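住まいの手入れ論 第四回配布資料
床を知る・床を片づける

前回は窓まわりの話で時間を使いきってしまい、床の話に入れませんでした。楽しみにしていたと言ってくださった方が何人かいらして、たいへん嬉しく思っています。今回はまるごと床に使いますので、どうぞゆったりした気持ちで読んでください。教科書の第三章と重なるところもありますが、章末の表は少し古いので、数字についてはこの資料のほうを見てくださいね。

1 床は部屋でいちばん広い家具である

少し大げさな見出しをつけましたが、私は昔からそう思っています。椅子や棚を選ぶときには何軒もお店をまわるのに、床となると「最初からこうだったから」で済ませてしまう方が多いのですね。けれども一日のうちで体がいちばん長く触れているのは、たいてい床です。立つのも歩くのも、荷物を置くのも、子どもが寝ころぶのも床の上。ですから、この授業では床を家具の仲間として扱います。

木目の床といっても中身はさまざまです。一枚の木から取った無垢材、薄い木を表面に貼った複合材、木目を印刷した化粧シートを貼ったもの、そして塩化ビニルの床材。見た目だけで言い当てるのは、慣れた人でもなかなか難しいものです。迷ったら、入居時の書類か施工会社の控えを見るのがいちばん確実です。

2 色の混じった床をどう見るか

最近は、一枚ごとに色味の違う長い板を並べた柄をよく見かけます。茶色、灰色、黄みがかった淡い色が混ざっているので、はじめは少しにぎやかに感じるかもしれません。ところが暮らしてみると、細かな埃や小さなすり傷が目立ちにくく、気持ちがずいぶん楽なのです。反対に、落としたねじや薄茶色の輪ゴムはたいへん見つけにくくなります。私も眼鏡の小ねじを探して、半時間ほど這いまわったことがあります(隣の部屋にありました)。

板の向きも見ておきましょう。長い辺に沿って視線が流れるので、奥行きを感じさせたい方向に板を通すのが昔からのやり方です。ただ、実際に部屋で作業をしているときには、板の線に対して体が斜めを向いていることのほうが多いものです。両手に道具を持って床を見下ろす姿勢では、板の継ぎ目が思いのほかよい目印になります。
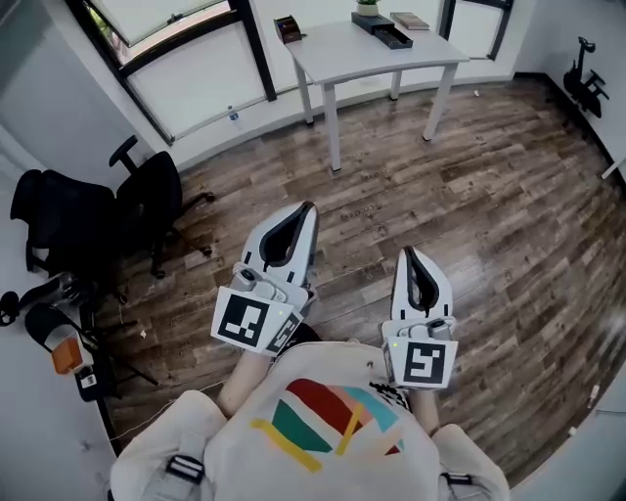 3 片づけの手順

演習では、Prellutskaの実習室を使います。次の順番で進めてください。

一、床の上のものを、板の長い方向に沿って手前から奥へ拾います。部屋をぐるぐる歩くと、同じところを何度も通ることになります。

二、拾ったものは、戻す場所が決まっているもの、これから決めるもの、処分するものに分けます。ここで悩みすぎないこと。悩んだら「これから決める」に入れてしまって構いません。

三、乾いたモップを木目に沿ってかけます。先に濡らすと埃が継ぎ目に入りこんでしまいますので、ここは辛抱です。

四、水拭きは固く絞った布で。バケツの水は1000ミリリットルもあれば、実習室の一区画には十分です。継ぎ目に水がたまったら、その場で乾いた布を当てます。

五、最後に膝をついて、床すれすれの高さから光にすかして見ます。拭きむらはこの高さで見るとよくわかります。どうか恥ずかしがらずにやってみてください。

4 すり傷とのつきあい方

表面の浅いすり傷は、床材に合った補修用のクレヨンでずいぶん穏やかになります。教室にはFlorkixの補修セットを用意しました。色は床のいちばん明るい部分に合わせ、足りなければ少しずつ濃い色を重ねていきます。最初から濃い色を塗ってしまうと戻すのに骨が折れます。これは私が自宅の玄関で学んだことです。

なお、賃貸のお住まいの方は、補修の前に必ず管理会社に確認をとってください。善意の補修がかえって話をややこしくすることがあります。

5 次回までの課題

自宅または身近な場所の床を一つ選び、板の色、向き、傷みやすい場所を200字で書いてきてください。図を添える方は、方眼紙に板の流れる方向を矢印で入れておくと読みやすくなります。材質がわからない場合は「不明」と書けば結構です。推測で決めてしまわないことも、手入れの大事な一歩だと思っています。

補修セットを自分でも持ちたい方は、Jistutportの窓口で3000円で取り次いでもらえます。もちろん購入は必須ではありません。実習室のものは、授業のあとも午後五時まで自由に使えます。

参考資料として、Aidooの床材見本帳を閲覧棚に置きました。厚くて重たい本ですので、机の上で開いてください。次回は敷物と、敷物の下にたまるものの話をします。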